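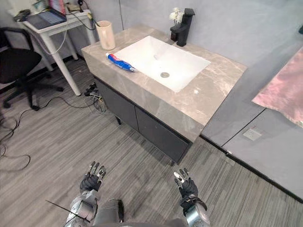

Unit 2: Recording Demonstrations by Remote Control

Instructor: Gertraud Prantl
Lab supervisor: Laurențiu Vlad
Lab hours: Thursday, afternoon session

Scope. This unit covers household tasks at a washbasin, performed through the robot by a human operator. Hand-guided teaching, in which the arms are moved directly, is treated in the next unit.

Task definition. The tube of toothpaste is to be picked up from the countertop and placed upright in the cup. An episode begins with both hands raised and open and ends when they have returned to that position.

Procedure. Students work in pairs. The operator controls both arms; the partner starts and stops the recording and keeps the log. Roles change after 37 episodes. Each pair may submit up to 200 episodes.

Failed grasps are to be kept and marked as such in the log. An episode is discarded only if the operator loses the connection. Pauses longer than two seconds should be noted, as they affect the training methods discussed in the Koo reading.

Before the session, read the Inano operator guide, sections 1 and 2. Logs are submitted to Wiesława Głowacki in Room 389.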